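Sandwich assembly order, a thread. I have been keeping notes on this since April and the notes are now long enough to inflict on people.

1/ Water moves from wet ingredients into bread. Everything below is about slowing that down. A sandwich eaten at the counter needs none of it. A sandwich eaten at noon needs most of it.

2/ Toast first, even if you want it soft later. A toasted face takes up moisture more slowly than a raw crumb. Medium setting. Dark toast shatters when you cut it.

3/ Let the toast cool before you stack anything. 2 minutes, standing on edge or leaned against something. Flat on a cold plate it steams its own underside — you can feel the damp patch with a finger.

4/ One plate per stage if you have the dishes. Bread on its own plate, finished sandwich on a clean one. Roxana Costache calls this excessive. She also does not wash up at our place.

5/ Lettuce: wash, spin, then dry it again with a towel. The frilly kinds hold water in the folds and the spinner does not get all of it. Tear out the thick end of the stem or the top slice will rock.
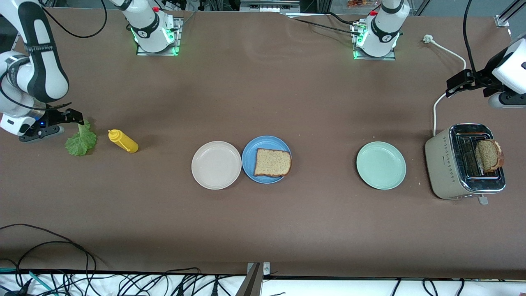 6/ Mustard goes on the bread, edge to edge, thin. A squeeze bottle gives you a line, so spread the line with the back of a spoon. If you leave it as a zigzag, the first bite gets all of it.

7/ Store the bottle cap down if the cap allows it. Otherwise shake before use, or the first thing out is yellow water and you are back at post 1.

8/ Whole-grain with seeds: cut with a serrated knife, long strokes, no pressing. Mine is a 22 cm Bidley and it is longer than it needs to be.

9/ Masaru asked about butter under the mustard. It works as a barrier. I skip it on weekdays. Tomato is a separate thread, probably Sunday.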